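Print this page | E-mail to a friend

Search Ketonstead Home Help: Enter keywords All topics Go

Paint peeling off a plastic storage bin, can it be repainted?

Posted by bedell_basement, Sep 7, 2018

I have a big plastic tub that I bought used when the hardware store in Ketonstead closed. I painted the inside in July with ordinary spray paint from the garage shelf, because the plastic was stained and I wanted to keep seed packets and garden gloves in it. The paint looked fine for a couple of weeks. Now it comes off in flakes wherever something rubs against it, and the flakes get into everything.

I did wash the tub first with dish soap. I did not sand it and I did not use a primer. There were two coats. The bottom has a recycling triangle with a 2 in it, if that matters.

My questions are whether I have to strip all of it before painting again, what to strip it with, and whether it is worth doing at all. I paid $2 for the tub so I am not going to spend a lot. The outside is bare plastic and I don't care about the outside.

asadi373

The 2 in the triangle does matter. It means high density polyethylene, the same stuff as milk jugs and detergent bottles. Paint has a very hard time sticking to it. Number 5, polypropylene, is about as bad. Other plastics like ABS or PVC are much easier.

You do have to get the loose paint off. New paint over loose paint will come off with it. You may not have to strip what is still tight, but on polyethylene I would expect most of it to let go once you start. Try this in order:

1. Scrape with a plastic putty knife or an old gift card. A metal scraper will dig into the tub. Do it outside over a drop cloth.

2. Press packing tape down hard over the ragged edges and pull it up fast. It takes off a surprising amount. It is also a good test of what is still stuck. If the tape comes up clean, that part can stay.

3. For what is left, wipe with rubbing alcohol on a rag and let it sit under the wet rag for a few minutes, then scrub with a nylon brush. Don't use paint stripper meant for wood or metal unless the can says it is OK for plastic. Wear gloves and keep air moving.

4. Wash with dish soap, rinse, and dry overnight.

5. Sand all over with 220 grit until the shine is gone, then wipe with alcohol again. Don't touch the inside with bare hands after that.

6. Spray an adhesion promoter. The auto parts store has it in the bumper repair section. Read the can, as some of them want the paint put on within ten minutes or so while the promoter is still tacky.

7. Two or three light coats of a spray paint labeled for plastic. Leave it a full week before you put anything in it. Dry to the touch is a lot sooner than cured.

Even done right, it will scratch where tools slide against it. The corners and the bottom go first. If there is a slanted side where things get dropped in, that goes too.

As to whether it is worth it, the promoter and the paint will cost several times what the tub did.

mudroom_97

just leave it bare. mine was stained too and I quit noticing. or put a piece of shelf liner in the bottom

dulla_road

I agree with most of the long answer but would skip the paint. Strip it, then line it. For seed packets you want dry and clean and that is all you want. I cut a piece of foam board for the bottom and one for each side, held in with a little double stick tape. When they get dirty I cut new ones.

If the tub is older and you don't know what was on it before you got it, do not dry sand. Wet the paper and wipe up as you go, and throw the rags out in a closed bag. Keep kids and pets away from the flakes.

One more thing about the alcohol. Try it on the outside bottom first. It should not hurt polyethylene but it will cloud some clear plastics, and people reading this later may have a different kind of bin.

Worn divider inside a gray bin:
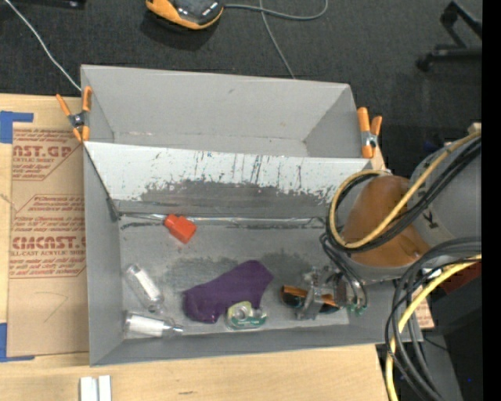
Related topics in Plastics and Storage

Removing sticker residue from plastic drawers
Cracked lid on a storage tub
Getting a musty smell out of a cooler

Contact us | Copyright Ketonstead Home Help | Back to top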